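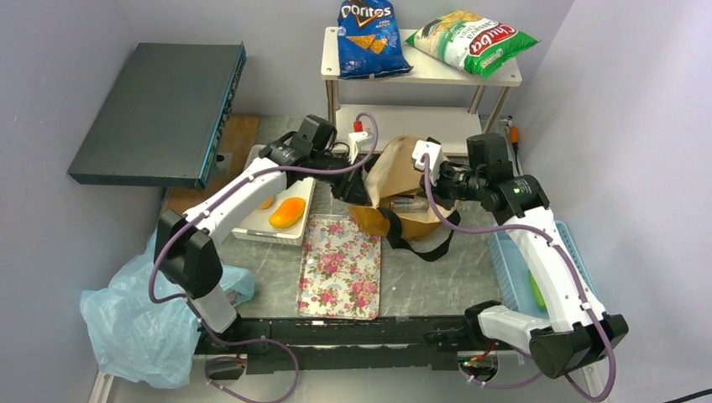
Cutting Board Care: Cleaning, Stains and Storage

Plastic boards

Wash in hot water with dish soap after each use. Scrub along the knife marks first, then across them. Rinse both faces and stand the board on edge to dry; a board left flat holds water underneath.

For beet, turmeric and carrot stains, cover the area with a paste of baking soda and water, leave it for 9 minutes, then scrub with a stiff nylon brush. Repeat once. Stains that survive a second pass are in the cuts and will not come out without sanding.

Sand with 120 grit, then 220, on a flat block. Work over the trash can – the shavings clog drains. Replace the board when the grooves catch a fingernail after sanding.

Wood boards

Do not soak and do not put in the dishwasher. Wipe with a soapy cloth, rinse quickly, towel dry, stand on edge.

Oil when water no longer beads on the surface. Use food-grade mineral oil. Olive and corn oil turn rancid. Apply to both faces and the end grain, leave overnight, wipe off the excess in the morning.

A board that rocks can often be flattened. Lay it hump side up on a damp towel, put a weight on top and check after a day.

Onion and garlic smells

Rub with coarse salt and half a lemon, rinse, dry. Keep one side for onions and mark the edge.

Storage

Upright, with a gap between boards. Paper grocery bags are fine for carrying a board, but should not be used to store one that is still damp.

Page maintained by Daranee Paisan. Last checked in April.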